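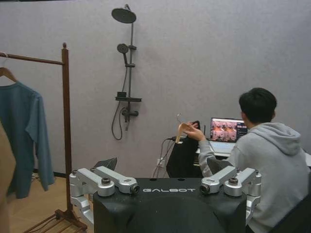 4. Setting up the Podow planner for hanging garments

By now you have finished section 3, the arms answer when spoken to, and you are feeling pretty good. Please hold on to that feeling. You will want it around step 6.

Podow is the piece of software that decides how the arms get from where they are to where the hanger needs to be. It does not see anything itself. It takes a world model from Wemard, the perception service, and believes every word of it. Most of what people report as planner bugs are Wemard telling Podow something untrue with great confidence.

Before you start

You need the arm calibration file from section 3, a clothing rack that will stay put, and one hanger of the kind you plan to use. Wooden hangers with a metal hook are what the default model expects. Thin wire ones can be added later (see section 9, and bring a snack).

Setting up

1. Start Wemard first and Podow second. If you do it the other way around, Podow loads an empty world, plans beautifully through the furniture, and reports no errors.

2. Open the Scene tab and press Capture. Wait until the status line says Stable. "Almost stable" is a real status and does not count.

3. Check the list of fixed objects. Walls, rails, desks and anything bolted on should be there. Things on walls tend to get flattened into the wall, so if something sticks out into the room, add a box for it by hand and make the box bigger than you think it should be.

4. Select the rack and mark its rail as a Hang Target. Select the rail, please, and leave the whole rack alone. Marking the whole rack tells Podow that the bottom shelf is also a fine place to hang a sweater.

5. Set Cloth Margin. This is the space Podow keeps around anything soft, and sleeves are the reason it exists. Start with the default and raise it for long sleeves.

6. Set the planning time limit to 3000 ms and press Plan. The first plan will probably fail with code 17, "no path found." Press Plan again. The planner picks random starting points, and the first batch is often poor. If you get code 17 on 2 tries in a row, go back to step 3 and look for a box that swallowed the rail.

7. Play the plan in the viewer at slow speed. Watch the elbows. Everybody watches the hook, and the elbows know it.

8. When the preview looks right, switch from Preview to Live and keep a hand on the stop button for the whole first run.

CAUTION: Podow treats people as obstacles only while Wemard is tracking them. A person who sits still for a long time can be reclassified as furniture. Keep everyone out of reach of the arms in Live mode, including the person who set it up and is sure it's fine.

CAUTION: Cables on the floor are too thin for the world model. Podow does not know about them and will not learn. Route them away from the base yourself.

Note on dark clothing: black fabric over a chair may come through as a hole in the scene. Wemard fills small holes and leaves large ones open, and Podow regards an open hole as free space. Move the garment or add a box.

Note on log files: each run writes a file to the plans folder. Griet Aerts once let hers reach 398 before wondering why the viewer was slow. Turn on Auto-clean under Settings, and save any run you want to keep under another name first.

If you are upgrading from Vermeulen

The old Vermeulen configuration files will open in Podow without complaint. Do not be flattered. Joint limits are read in degrees where Podow expects radians, so run the converter in the Tools menu before anything moves. Jasper Groen wrote it after an afternoon in the Ilthorpe lab that he prefers to leave out of the release notes.

Next: section 5, Grasp settings for hooks and shoulders.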